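About Okia

Home | About | Services | Price Book | Contact

Okia helps small manufacturers, labs and technical schools plan and budget for robot equipment. We don't sell robots and we don't take commissions from the companies that do. A client pays us a fixed fee, and at the end of the job the client has a layout, an equipment list, a budget with the installation costs in it, and a set of bid documents ready to send out.

Our office is in Sukel, on the second floor of the old Ziter building on Mill Street. We have 2,000 square feet, most of it desks and one long meeting room where clients can spread out their drawings. Parking is behind the building. Use the side door after 5 p.m.

How we started

Okia was started by Miyuki Fukuda and Pascal Pichon. Miyuki had spent her career in purchasing for a company that made plastic housings, and Pascal had been an integration engineer on the other side of the same kind of deal. They met across the table on a palletizing project that went well over its budget. The robot itself came in at the quoted price. The overrun was in the guarding, the floor work, a second electrical drop and a gripper that had to be ordered twice.

They took on their first few clients part time. The first full-time job was for Sasaki, a maker of small electrical fittings, which wanted to know if it should buy one large cell or several small bench cells. Sasaki bought two bench cells, ran them for a year, and then bought three more using the same equipment list. We still review that list with them every September.

There are nine of us now.

What we do

Needs review. We spend one or two days at your site. We watch the task being done by hand, weigh and measure the parts, and ask the people doing the work what goes wrong with it. Sometimes the result is a short letter saying that a better fixture would do the job for much less money. The fee for the review is the same either way.

Layout and simulation. We build your room and your task as a computer model before anything is ordered. The model has the walls, the outlets, the cabinets and whatever else takes up floor in the real space. We put candidate arms on candidate tables and look at reach, clearance and where people will need to walk. Most clients change at least one thing at this stage, and it is usually the table.

Budget. Our budgets are kept in a worksheet with one line for every purchase and every outside service. Freight, rigging, spare fingers, training days and the first year of service are all separate lines. We don't use a single percentage to cover "integration." Each line shows who gave us the price and when the price runs out.

Bid documents. We write the request for quotes and help you compare what comes back. Vendors quote things in different ways. One will include the controller cable and the next will list it as an option, so a side-by-side table takes more work than people expect.

Acceptance. When the equipment arrives, one of us comes to the site with the list and checks it off with your staff.

Planning a bench cell

Bench cells are the largest part of our work. The typical one is an arm on a fixed mount, a table within its reach and a gripper picked for one family of small parts. The hardware is fairly easy to price. What is harder to decide is how high the table should be, where on it the mount should go, and which way the cabinets and racks nearby should face so that somebody can still open them.

We check those things in the model first. We look at the whole room from overhead to see what is on the floor, then move down to table height to look at the gripper and the part. An arm may reach a point with no trouble and still have its elbow somewhere you don't want it. The overhead view tends to settle the arguments about floor space, and the low view settles the ones about tooling.

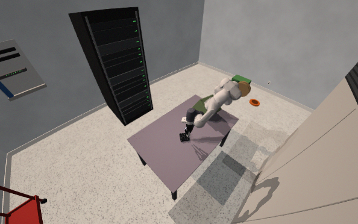
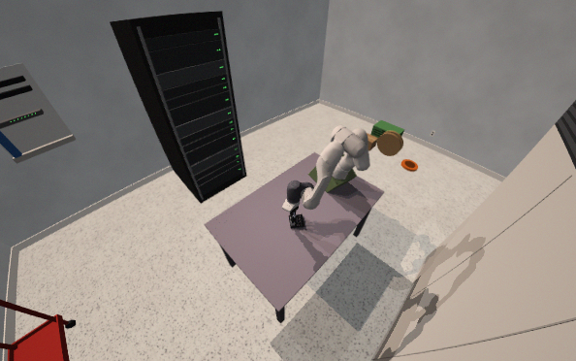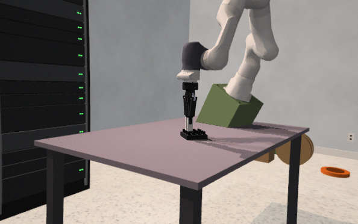
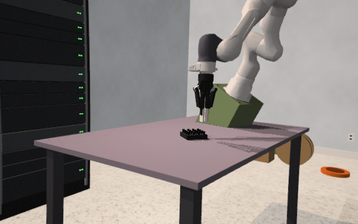 Simulated bench cell: the arm and gripper over the table, with a small black block on the tabletop.

At this point in a project there is still plenty that can be changed for the cost of an afternoon. We can raise the mount, turn the table or swap in a longer arm and rerun the task. After the purchase order goes out, the same changes involve change fees and lead times.

A simulation does have limits, and we tell clients what they are. It will show that an arm can get to a part and how much room it needs to do so. It is much less reliable about how a particular finger will hold a particular surface. For that we borrow or rent the gripper and try it on real parts, and we put the rental in the budget as its own line.

What goes in the budget

Clients often ask for a number over the phone. We don't give one, but we can say what will be on the list. For a bench cell it normally includes:

Arm, controller and cables
Gripper, plus a spare set of fingers
Table and mount, with leveling and anchoring
Electrical work, including any new outlets
Network drop and rack space, if the cell needs them
Risk assessment by a qualified outside party
Guarding or sensors called for by that assessment
Operator training and one refresher
Service plan, first year
Storage for parts waiting to go in and coming out
Contingency

Rack space is the line most often left off. If you already have a server rack in the room, find out how many open units it has and who is allowed to use them. We have seen a cell held up for weeks over a shelf.

We also ask every client to decide, before the bids go out, what happens to the cell at the end of its first job. A mount and table that can be used again are worth paying a little more for. Special fingers usually can't be reused, and we write them off inside the first project.

The price book

Pascal began keeping a list of quoted prices in a notebook. It is now a database with 1,256 entries, all taken from quotes that clients received and agreed to share with names removed. We use it to check whether a bid is in the normal range. Entries older than three years are marked and left out of the averages. Clients can read the price book during a project and for 12 months after it closes.

Schools and training programs

Some 20 of our past projects were for schools. The steps are the same, with a few differences. Grant money often has to be spent by a fixed date, so we work backward from that date and allow for shipping. Schools also need to think about how many students can stand at a table at once, and whether an instructor can see all of them. We charge schools a reduced fee for the needs review. The other fees are our standard ones.

If a program is writing a grant and needs only a budget page with a page of notes to go with it, we can usually do that in two weeks.

Who we are

Miyuki Fukuda, co-founder. Budgets, contracts and bid comparison. Miyuki reads every bid document before it leaves the office.

Pascal Pichon, co-founder. Site visits and acceptance. Pascal also looks after the price book.

Tatsuya Nagano, simulation lead. Tatsuya builds the room models and runs the layout meetings. If you can send him floor plans in any CAD format, please do. He will also work from a tape measure and photos.

Abdul-Rahman Gyamfi, tooling. Grippers, fingers, fixtures and part testing. Send sample parts to him at the office address, at least ten of each, with the worst ones included.

Kiyoshi Kinoshita, school and grant projects. Kiyoshi taught shop and electronics at the high school level before coming to Okia.

The other four of us work on drafting, scheduling, drafting again, and the phones.

How we charge

Each stage has a fixed fee, agreed in writing before it starts. You can stop after any stage and keep everything produced up to that point, including the room model. Travel is billed at cost. We don't accept payments, referral fees or free equipment from vendors. When a vendor lends us a gripper for testing, we say so in the report and send it back.

We turn down work on mobile robots, welding and anything that handles food. We don't know those fields well enough to price them, and we're glad to suggest firms that do.

Working with us

A first call takes half an hour. It helps to have the following on hand: a short description of the task, the size and weight of the part, how many you handle in a shift, the dimensions of the room, and the date by which the money has to be spent, if there is one. A phone video of the task is useful too.

From first call to finished bid documents is normally ten to fourteen weeks. The layout stage is the longest, mostly because it waits on decisions. Please name one person on your side who can make them.

Visits to the Sukel office are by appointment. At present, first calls and layout meetings are being held by video, and Tatsuya shares the model on screen.

Page last updated May 12, 2020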